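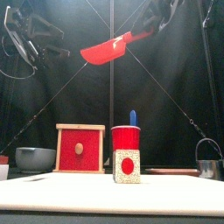

August
By Adanech Teshome

The two-armed cell at Diven sits in what used to be a tile showroom in Tulelville, and the company would like you to know that it costs very little to keep running. I went there because I have heard that sentence from a lot of companies, and I wanted to see who does the keeping. On the morning I visited, the right arm had hold of a red plastic spatula by its ribbed handle, high above a white board, with a speckled block sitting well forward on it. The left gripper held nothing. Between the two of them hung more cable and clasp than I had seen in any of the sales videos, where the arms tend to move through clean air to piano music.

Diven sells the cell under the name Drilelari. The pitch is that a small shop can have one set up in a day and handling mixed objects by the next. Its brochure gives a figure of 3,000 hours between services. I asked how many cells had run for 3,000 hours. The answer was that the figure was a design target, and that the fleet was young.

So who looks after the thing? In Tulelville it is mostly one technician, Admasu, who used to fix commercial dishwashers and still carries the same tool roll. He does not talk like the brochure. "It's a good arm," he told me. "It's a good arm that wants to be looked at every morning."

The morning look takes him the better part of an hour. He starts with the power off and works the fingers by hand, feeling for grit. He goes over the exposed bolts with a torque driver, and he has dabbed paint across the heads of the ones that tend to back out so a broken line of paint will show him the trouble before the driver does. He checks the slack in the cable under each gripper at the far end of its reach. A loop that is too short pulls on the connector. One that is too long finds something to catch on. The manual gives a length for this loop, and Admasu ignores it. He says the length in the manual was worked out for a different finger.

Then comes calibration, and here my doubts got larger. The cell depends on a fixed camera agreeing with the arms about where the table is. If someone leans on the board while wiping it down, that agreement is gone, and the software won't always say so. It will just miss. Admasu keeps a notebook of misses, with 794 entries in it when I was there, and he let me page through it over coffee. A lot of them say "board moved." A fair number say "don't know."

The test itself is the part visitors like. The arm picks up a kitchen tool, holds it, carries it, puts it down, and does it over again. A spatula is a fair choice, I'll give them that. The handle is narrow, the blade is broad, and most of the trouble is out at the far end where the fingers can't feel it. A small slip at the grip becomes a large swing at the tip. Diven's standard for returning a cell to work after repair is 200 lifts. I asked what score counts as a pass and was told that it depends on the customer.

On the last full run before my visit, by Admasu's notebook, the right arm made 82 lifts before he stopped it. He hadn't liked the sound. He pulled the finger assembly, found a worn bushing, and replaced it with one from a drawer of spares he had ordered on his own authority after waiting too long for the official kit. The repair took him until lunch. In the company's records, he said, it will go down as scheduled maintenance.

I don't think anyone at Diven is lying. The engineers I met were open about nearly everything I asked, and one of them walked me through a failed gripper design with real affection. But there is a gap between what the machine needs and what the price sheet says it needs, and at present a former dishwasher repairman is standing in it. A bakery or a small parts shop that buys a Drilelari doesn't get Admasu. It gets a phone number and a video course.

Diven's reply to this is that the next version will check its own calibration and flag its own loose bolts. Maybe it will. The bolt sensing was not working on the cell I saw, and the self-check had been switched off because it kept halting runs for no cause that Admasu could find. He would like it back on. He would also like it to be right.

My advice to anyone shopping for one of these is to skip the demonstration and ask to see the morning. Ask to see the notebook, if there is one, and be wary if there isn't. Get the price of a finger assembly in writing, with a delivery time. Find out whether the person who sets up your cell will be the person who answers when it starts missing, and how far away they live.

By the time I left, Admasu was back at the bench with the old bushing under a lamp, turning it with a pick to see which side had worn first.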